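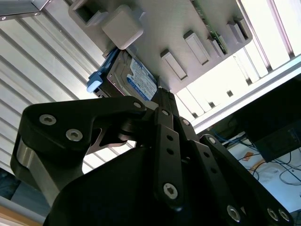
**Lolach** is a method of teaching a robot by remote control, developed at the Manutia workshop. The operator moves a hand controller and the arm repeats the movement. A typical task is handling a hard disk drive with a blue caddy, held in the gripper at an angle. Each such run is saved as one demonstration.

The first collection, led by Marek Kopecký, has 952 demonstrations. 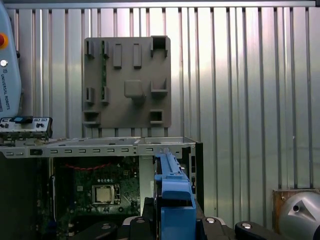 ## Hand guiding

In the older way, the teacher holds the arm and leads it through the task.
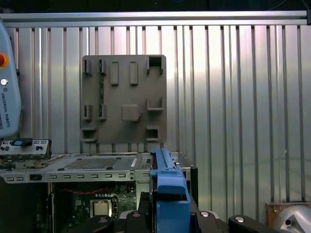 It is slower, but beginners learn it easily. Kopecký used it for 832 runs before August.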